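包边追踪抓取法

包边追踪抓取法(我们组里平时就叫“追边”)是一种让机械臂处理成团布料的方法:先在一堆皱巴巴的布里找到包边,再沿着包边摸到一个适合下手的点,夹住、提起,最后摊平或者对折。这个词条是我写的,我参与过其中一部分实验,所以口气难免像在聊自己家的事,大家多包涵!

名称和来历

最早提出这个想法的是Océane Boychuk,当时她在做Skaris项目的布料部分。那时候大家都在跟“找角点”较劲,衣服或毯子一团起来,角就藏到里面去了,相机怎么看都看不见。她的主意很朴素:角可能看不见,边总会露出来一截吧?尤其是毯子这种东西,包边的颜色常常和布面不一样,简直是现成的路标。

后来Jocelyn Lavoie接手写了第二版程序,把它并进Trakton控制框架,“包边追踪抓取”这个正式名字也是那会儿定下来的。(之前的文件夹名叫“毛边”,我到现在还会打错。)

基本原理

整个流程分两段。第一段是看:分割网络把图像里的包边像素挑出来,连成一条或几条曲线,再配上深度信息,得到曲线在空间里的走向。第二段是选:程序沿着曲线给每个候选点打分,看这一点下面压了几层布、夹爪从侧面能不能伸进去、夹住以后布会往哪边垂。

打分里最要紧的是层数。夹到一层,提起来布会自己展开;夹到三四层,提起来还是一团,等于白忙。我个人觉得这一项是全篇最漂亮的地方,也是最难调的地方,Jocelyn为它改了七稿。

选好点之后,平行夹爪会尽量横着靠过去,一指在上一指在下,把边夹在中间。从正上方往下戳也行,但抓绒这类料子太软,往下一戳就塌,边跟着跑掉。

实验设置

主要实验在Fovcombe实验室完成,用的是白色桌面,布料先揉成团再放上去。每种布料做200次抓取,抓起后包边仍在夹爪里、而且布料离开桌面,就算成功。料子有抓绒毯、棉毛巾和薄床单。

我最爱看的是抓绒毯那组,布又厚又软,黑色包边在蓝绿色的绒面上特别显眼,提起来的时候整条边弯出一道大弧线,看着就很解压。
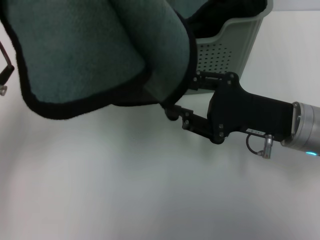
结果

抓绒毯的成功率是94%,在三种料子里最高。棉毛巾稍差,毛圈会勾在一起,有时候多带起一层。薄床单最让人头疼,它的缝边和布面同色,分割网络经常把普通褶皱当成边,一路追过去才发现什么也没有。

Carhuamaca小组后来用自己的机械臂重做了抓绒毯部分,趋势一致,只是他们的夹爪更宽,遇到包边挤成一小撮的地方容易多夹。

局限和争议

批评的声音主要有2种。一种说它太依赖颜色反差,换成同色包边就没什么优势,这个我认,床单的数据就摆在那里。另一种说成功的定义太宽,抓起来不等于摊得开,应该把后面的展开也算进去。组里为这事吵过好几轮,目前的做法是两个数字分开报告,从9月那批实验开始执行。

还有个小毛病论文里只写了一句:包边打结或者缝线松脱时,曲线会断成几截,程序有可能在断点附近来回犹豫,既不换点也不下手。重启一下打分模块就能继续,但谁用谁知道有多烦。

相关条目

布料展开;角点检测抓取;可变形物体操作;Trakton控制框架

本条目最后修订:26/2/15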